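Kusent Laundry Room Project – where we are with the grant

Hi Nusrat,

You asked for something short, so I'll try (no promises!). The machines are in. After all that back and forth with Vomby over delivery, the stacked set finally came up the stairs in two trips, and I have never been so happy to see a washer in my life. We went with stacked in the end because the side-by-side pair would have eaten the whole wall, and Thilini wanted to keep that corner for folding.

The guest room floor held up fine, by the way. I know you were worried about the herringbone. The fitters put boards down first and there isn't a scratch on it that I can find. The invoice for fitting came to $590, a little under what we wrote in the application, and I'd like to put the difference toward a second drying rack if you're okay with that.
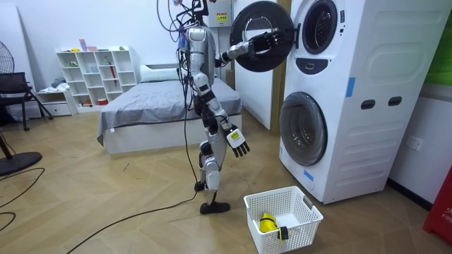

Page last changed: 25 September 2020

The big round door on the upper machine swings right out, so you can set a laundry basket on the floor in front and pull things straight down into it. I like that much more than I thought I would! The blue tape is still on the housing in a couple of spots and I'll peel it off this week.

Still to do: the shelf (Kingi has the brackets on back order), a proper label sheet for the settings, and the sign-up list. We have nine households wanting a slot and four days a week to give them, so Thilini is working out a rota – she's on her second version and it's looking good. Towels and bedding get the longer slots, everything else fits in the short ones.

I'd like to open to everybody in December. Could you let me know about the drying rack before then? Receipts are in the blue folder at the Cenisis office, and Thilini has copies too.

Talk soon!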